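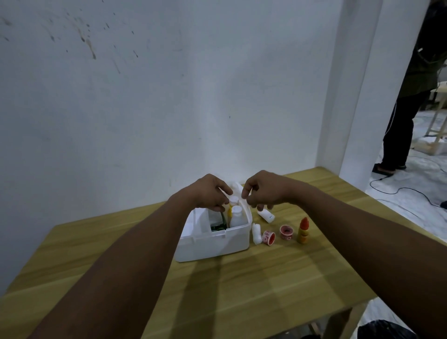

Item 3: working over a storage box by hand, bottles and tape rolls on the table.

Plisteo Working Group – Minutes
Oct 20, 2024

Present: Kylie Tawhiri (chair), Fletcher Gilchrist, Merle McPhee, Digby Rakena
Apologies: Tamsin Mudgway

1. Previous minutes
Accepted with one change. The Hladun quote was for the arm and base only, not the gripper.

2. Hladun tabletop kit
Fletcher went through the revised offer. Price for one kit is now $3301, gripper included. Support is by email for the first year. Shipping is quoted separately and we still don't have that figure. Merle asked if the kit runs without an internet connection. Fletcher thinks it does after setup but will get it in writing.

3. Box packing task
Agreed this is the job any kit has to handle: small bottles, tape rolls and similar items into an open box with a handle. Digby said upright bottles are the easy part and he is more worried about anything lying on its side. Merle wants soft and folded items kept in the test. Kylie noted that people use both hands for this and the Hladun kit has one arm. Fletcher to ask about a second arm and what it does to the price.

4. Mullorberg trial service
Mullorberg offers a remote trial of up to 89 packing runs on their own equipment, using items we send. Cost is $302, taken off the price if we buy. Digby is in favor. Merle would sooner see it on our own table. Left open until Tamsin can comment.

5. Budget
The $2000 set aside does not cover the Hladun kit. Kylie will ask Fladwood about sharing the cost – no promise made yet.

Actions
Fletcher – offline use, second arm, shipping cost
Digby – list of items for the Mullorberg trial
Kylie – Fladwood
Tamsin – read the Mullorberg terms

Next meeting in January, date to be set by email.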